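3.2 Materials and sorting procedure

The object set was assembled to cover the range of items that caregivers in Dundville had listed in the preliminary survey (1,531 valid responses). Items named by fewer than 20 respondents were dropped. Toy kitchen items formed the largest category and were retained in full, as they invite both grouping by function (cooking, serving, storing) and grouping by surface features such as color. Vehicles and animals were kept as comparison categories.

Each child was tested alone at a low table, in a session that ended when the child said the sorting was finished or when 20 minutes had passed. The instruction was the same at both sites, Tveit and Stellotgate: "Put together the things that belong together." No category was named by the experimenter. If a child asked what was meant, the instruction was repeated once without change.

Groupings were scored from written session records by two coders who did not know the child's age. A group was scored as functional when at least 2 of its members shared a use and the child's own label referred to that use. Labels such as "the purple ones" were scored as perceptual – even where the items happened to share a use. Unlabeled groups were entered separately and left out of the main analysis. Disagreements were settled by a third coder, Þröstur Ladefoged, following the rules in Appendix B.

The final sample was 350 children. Typical category members are shown in Figure 3.

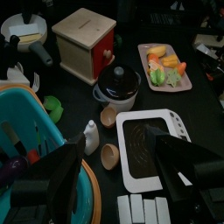

Figure 3. Toy kitchen items, among them a white frying pan with a gray handle and a purple eggplant.

Age was entered as a continuous predictor and site as a fixed factor. Models with a random intercept for preschool group did not converge for the vehicle category – results for that category are therefore reported without it.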